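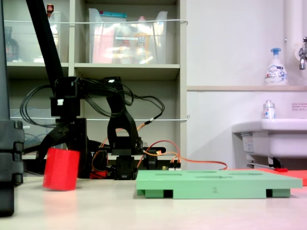 L'établi, côté lavabo. Au milieu, l'épaule et ses câbles.

Le bras s'est remis à trembler un mardi, vers la fin de l'après-midi, et je l'ai entendu avant de le voir. Quand on vit avec une machine depuis assez longtemps, on la reconnaît au bruit, comme on reconnaît quelqu'un dans l'escalier. Un petit grésillement à l'épaule, puis un silence, puis un grésillement plus long. J'ai dit « ah non, pas toi » à voix haute, toute seule dans l'atelier de chez Goossens, et j'ai coupé l'alimentation.

Il faut dire que j'avais promis de le rendre en état pour le lendemain matin. Trois semaines que je repoussais ! Chez Nostar, ils voulaient leur cycle d'endurance, 3000 mouvements d'affilée sans une faute, et moi je calais toujours quelque part avant la fin. Le meilleur essai s'était arrêté à neuf mouvements du but. Neuf ! J'en avais rêvé la nuit (dans le rêve, c'était ma mère qui tenait le compteur et elle me regardait d'un air navré).

Bon. J'ai remonté mes manches, je me suis lavé les mains au lavabo — une manie, je le fais avant de commencer et je recommence juste après, forcément — et j'ai pris le tournevis.

Les câbles, d'abord. Je les avais laissés faire une boucle trop large autour des articulations, par paresse, en me disant que ça passerait. Ça passait, la plupart du temps. Mais au bout d'un moment, l'un d'eux venait frotter contre le maillon du coude quand le bras se repliait, et tirait un tout petit peu sur le connecteur. J'ai fait le mouvement à la main, très lentement, l'oreille collée contre le servo comme une idiote. Clic. J'ai recommencé. Clic, au même endroit.

J'étais tellement contente que j'ai failli appeler quelqu'un. Et puis j'ai démonté le connecteur et j'ai vu que je n'avais pas le bon de rechange, alors je n'ai appelé personne.

Dunditz en vend, des connecteurs comme ça, mais par sachets de 39, allez savoir pourquoi 39, et avec un délai de livraison qui donne envie de changer de métier. J'ai vidé deux bacs de l'étagère. J'ai retrouvé une pince que je cherchais depuis mars, une facture, un paquet de biscuits que j'ai mangés debout. Pas de connecteur. Il était déjà tard, la lumière baissait côté rue, et je me suis assise par terre avec le dos contre le mur.

C'est là que j'ai pensé au vieux Fledell. Un bras d'avant, un gros machin lent que plus personne ne voulait, rangé au sous-sol sous une bâche depuis une éternité. J'avais appris dessus. Je lui avais cassé deux engrenages la première semaine et il n'avait jamais rien dit, évidemment, mais je m'étais excusée quand même. Je suis descendue avec la lampe du téléphone. La bâche était pleine de poussière, j'ai éternué quatre fois, et au niveau du poignet, bien sage, il y avait mon connecteur. Le même. J'ai mis une bonne minute avant d'oser tirer dessus.

« Je te le rends », j'ai dit. (Je ne le lui ai pas rendu.)

En haut, j'ai tout remonté, j'ai raccourci la boucle, j'ai refait le serrage de l'épaule en comptant les quarts de tour. J'ai passé le bras à vide, une fois, deux fois. Plus de clic. Puis j'ai remis le compteur à zéro, j'ai lancé le cycle et je me suis fait un café que j'ai oublié sur le bord de la fenêtre.

Vers quatre heures du matin, j'avais la tête posée sur mon blouson, les yeux à moitié fermés, et j'écoutais. Le coude, l'épaule, le coude. Un bruit régulier, presque doux. À 2991 je me suis redressée d'un coup, et j'ai retenu ma respiration jusqu'à ce que le chiffre change.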